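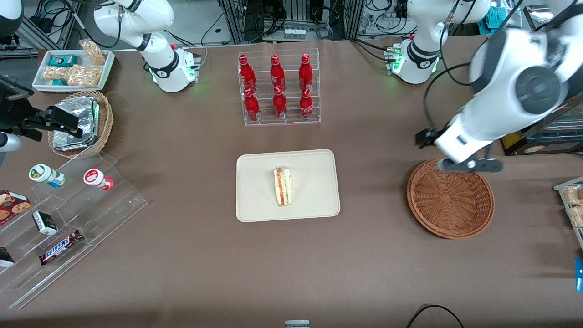
Why does the left arm stop dead over its basket for a second or two before it does anything, when the right arm doesn't?

The planner is waiting on a fresh object pose that never arrives in time, so it sits there until the timeout runs out and then goes with the old one. Raising the timeout only makes the pause longer. The fix is in how the two arms share the perception queue, and I've put the whole saga below because it took me way too long to find.

Ticket: left arm stalls before grasp, Naltinley cell
Opened: Dec 17, 2024
Component: Mernemar planner, Olteanu perception node
Status: fixed on my branch, waiting on review

OK so first I blamed the controller, like I always do. Logged joint commands on both sides and they were clean, no dropped packets, no faults. The left arm was holding position because it had been told to hold position. Fair enough!

Then I looked at the pose requests. Timeout is 300 ms, and the right arm gets its answer in 63. The left arm's first request goes right past the timeout, the planner retries (more than once, there's your long pause), and finally it falls back to the cached pose.

Things I tried that did nothing:
restarting the perception node
turning off the collision check against the other arm
bumping the timeout to 1000 (made it worse, please don't leave it there)

What did help was printing the queue. Both arms push into the same one, and back in August we gave the right arm priority while we were tuning it on the Fondden demo. I never took that out. So whenever the right arm is replanning, its requests keep jumping ahead and the left one just starves. My bad, that's my commit.

Changed it to one queue per arm with plain round robin between them. Left arm now gets its pose in 67 ms and the pause is gone on every run I've done so far. The right arm got a hair slower and I can't see it by eye.

Still open: the fallback to the cached pose is silent. It should at least throw a warning, and I'd rather have it refuse to plan if somebody has moved things on the table in between. I'll make a separate ticket for that one.

If you're on the old config, delete the arm_priority line before you pull, or the node won't start and the error message is no help at all (it complains about a missing topic).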